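Re: [winter-obs] Irnomholm in January, small scope?

Everaldo Vasconcelos wrote:

> Hello all,
>
> I have a long weekend at Irnomholm coming up in January and I'm
> taking the bus from Gronville, so the big Dob stays home. What I can
> carry is the little Tralix refractor (60 mm, 400 mm focal length) on a
> photo tripod, plus whatever fits in a backpack.
>
> Two questions. Is it worth it with so little aperture, or should I
> just bring binoculars and enjoy the sky? And how cold does it get out
> on the point at night? I've only been in August, and I was in
> sandals.
>
> Any target suggestions welcome. I know Orion and Pleiades and that's
> where my winter sky ends, to be frank.
>
> Thanks,
> Everaldo

Everaldo, yes, bring it! Bring the binoculars too if they fit, but please bring the scope. I had the same Tralix out on the point last winter and had some of the best nights I've had with any telescope, and I own a ten inch.

The reason I love a short 60 mm in winter is the field. With a low power eyepiece you get several degrees of sky in one look, and the winter Milky Way is packed with things that want exactly that. My Dob shows me a piece of the Pleiades. The little one shows me all of it with black sky on every side, and that's the view that makes people say something out loud.

My list from Irnomholm, in the order I wandered through it and not in any sensible order:

Pleiades first, lowest power you own. Then slide down to the Hyades, which even the Tralix can't hold all at once, but go across them slowly. There are lots of wide pairs in there and Aldebaran glowing orange in front of them (it isn't a member, it's a good deal closer to us).

The three Auriga clusters, M36, M37 and M38. In 60 mm M37 is a soft patch that starts to turn to sugar when you look a little to the side of it. M36 is the easy one, brighter stars, fewer of them. I go back and forth between the three all night, I can't help it.

M35 in Gemini, at the feet of the twins. It resolves nicely. There's a small faint cluster right beside it, NGC 2158, much farther away, and I have never convinced myself of it in the Tralix. If you get it I want to hear about it!

Orion's sword, obviously. Start wide and take in the whole sword, then put in your shortest eyepiece and go for the Trapezium. Four stars if the air is steady. Then come up to Sigma Orionis just under the left end of the belt, which people skip all the time. Even a small scope gives you more than one star there and the colors against each other are lovely.

M41 under Sirius. You'll have a clean southern horizon over the water so this one is much better than it is from Gronville, where it sits in the glow for me. And Gamma Leporis while you're down there, a wide easy double in Lepus, one yellowish and one more orange. I found it by accident and I was so pleased with myself.

Kemble's Cascade in Camelopardalis. It takes some hunting because there are no bright stars nearby to hop from, so I sweep for it with binoculars first. A long straight line of little stars with a small cluster at one end. This might be the single best thing for your scope and it does nothing at all in mine at home.

And the Double Cluster in Perseus, high up early in the evening, so do it first or you'll forget.

Now the cold. I wrote down 26 degrees at midnight on my good night (Fahrenheit), and it didn't feel like it for the first hour, and then it very much did. It's damp out there with the water on three sides, and you're standing still. Walking-around clothes won't do. I dress for a night much colder than the forecast and I've never once been too warm after midnight.

I do it from the inside out. Thin knit layer against the skin, legs included, then fleece, then something that stops wind. Legs get neglected! Everyone buys a huge jacket and then stands there in jeans. I double up on the bottom half and it makes more difference than anything else I wear.

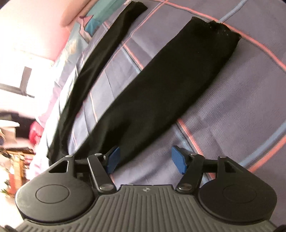 The long black ones, out on the bed.

For feet, one pair of roomy boots a size up, and don't stuff them with so many socks that your toes can't move. I did that for years and was always cold. Then stand on something. I use an old foam kneeling pad from the garden and Barbosa's sells a folding foam sit mat that does the same job and straps to the outside of a pack. Ground cold comes right up through the sole when you spend half an hour on one cluster.

Gloves: thin liners under mittens. With the mittens off you can still turn a focuser. Tie the mittens together with a string through your sleeves like a little kid. Mine went into the dark once, downhill.

Pack the observing clothes in their own bag, separate from your daytime things, and change right before you go out. If you walk over from the bus stop in your long underwear and then cook dinner in it, you'll be a bit sweaty without noticing, and at midnight you'll notice.
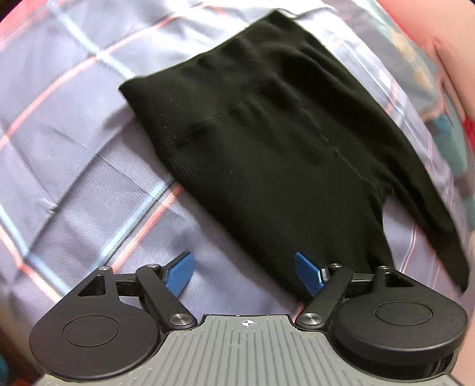

The same goes for hats, by the way. Take two and swap when the first one gets damp from your breath.

On the mount. A photo tripod is fine at low power but the legs on mine shook whenever the breeze came up, so keep them short and sit down to observe if you can. There's a low stone wall along the north side of the parking area and it makes a decent bench with the foam on it. Hang your backpack from the center post, low, just touching the ground so it doesn't swing. That helped me a lot on the Trapezium. For things near overhead, and Auriga will be, you really want a star diagonal, otherwise you're lying on your back in the frost. If your Tralix came with the little 45 degree one, swap it for a 90 if you can borrow one. I've got a spare and would be happy to leave it at Barbosa's for you, tell me when you go through.

Dew will be your other enemy. The lens shade on that scope is too short. Roll a sheet of craft foam around the tube, stick it with tape and let it stand out well past the end. It weighs nothing. Keep eyepieces in an inside pocket, one at a time so they don't knock together, and don't breathe on the one you're using, which is harder than it sounds when you've just seen something good and go "ohhh" right into it.

Spare batteries in the inside pocket as well. My red flashlight gave up on me the first night and came back to life once I'd warmed it in my hand.

As for where to set up: past the boathouse, keep going until the path bends, and there's a flat grassy spot with the trees behind you. The light on the boathouse is on a sensor and it's bright, so walk wide around it once you're dark adapted. The gate to the lot gets closed in the evening but you're on foot so it won't bother you. The bus back doesn't run at night, I'm sure you know that already. I stayed at the hostel and they were very nice about me coming in at 2 in the morning, though they do ask you to take your boots off at the door, and with frozen laces that takes a while!

One more thing about timing. Look at the moon before you settle on the weekend. If you're stuck with a bright one, don't cancel. Do the doubles: Castor, Sigma Orionis, Gamma Leporis, Rigel if you like a challenge (I've failed on the companion with the 60, it drowns in the glare, but others on this list say they've done it). Castor is tight and you'll need all the power the scope will take. The moon itself in a small refractor on cold steady air is a great evening, too.

Do take notes, even scribbles. I used a pencil because pens quit on me in the cold, and I wrote the thing up the next morning over an enormous breakfast. Reading those pages again to answer you has made me want to go back right away. If you're settled on a weekend and don't mind company, let me know, I could probably be talked into the early bus.

Can anyone else on the list say whether the outhouse by the boathouse is open in winter? It was locked when I was there.

Clear skies,
M.

--
winter-obs mailing list
Please trim your quotes when replying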